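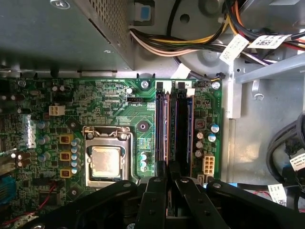 Elten 平行夹爪的指尖多久该换一次?
我们这台是每做完146次内存插拔检查一次,指尖内侧磨出亮痕就换,不等它打滑。

这篇写的是 Elten 夹爪在拆机单元上的使用情况。单元装在 Hollham 的回收车间,任务是从旧台式机里取内存条,机箱平放,侧板和散热器由人工先拆掉。之前用的是 Torkasel 的夹爪,换下来的原因是指座太宽,遇到电源线束压得低的机箱容易蹭到。

安装
从旧夹爪换到 Elten,法兰孔位对得上,转接板没有重做。机械部分一个上午装完,麻烦在标定。腕部相机装好以后要重新做手眼标定,说明书只给了半页,步骤里漏了一条:标定之前要先把指尖闭合归零。我们第一遍没做,结果工具坐标沿夹持方向偏了2毫米,夹内存时总是先碰到插槽的卡扣。归零后重做一遍,偏差就没有了。

指尖
原厂指尖是平的,夹内存条边缘够用,夹插头不行。同事 Wekesa Mollel 照着原厂尺寸改了一版,前端收窄,背面留了螺丝孔,两块内存紧挨着的时候也能伸进去。换指尖要拧两颗螺丝,螺丝偏短,建议点一点低强度螺纹胶,高强度的不要用,下次拆不下来。

主板上最容易出事的地方是内存旁边那排电容。程序里的下降路径要从内存正上方走,别图快斜着进。夹持力我们设在19牛,再大会在条子上留印,再小拔到一半会滑脱。

日常维护
每班开工前用无尘布擦指尖,机箱里的灰比想象中油。导轨每周上一次脂,用量很少,多了会甩到相机镜头上。腕部线缆在第五轴附近留一个松的弯,扎带不要勒死。我们最初扎得太紧,用了84天外皮开裂,换线停了半天。换线以后要重新跑一次零点,控制器不会提醒。

维修
中间坏过一次,现象是闭合到位信号时有时无。先查了接头,没问题,后来拆开后盖,是位置传感器的固定螺丝松了。拧紧、归零、空跑几十次,恢复正常。后盖用的是六角螺丝,位置朝着法兰,不把夹爪整个卸下来够不着,这一点设计得不好。备件是通过 Meng 订的,指尖有现货,传感器要等。

优缺点
优点:指座窄,重复定位稳定,换指尖快。
缺点:说明书简略,后盖难拆,原厂螺丝偏短,软件界面里力的单位和铭牌不一致,设参数时要自己换算。

如果只夹大件,Torkasel 那款更便宜,也更耐撞。要在主板上方干活,机箱里又有线束和硬盘架挡着,我会选 Elten。加长指尖还没试,计划12月装上,先在报废主板上跑。

2022年11月6日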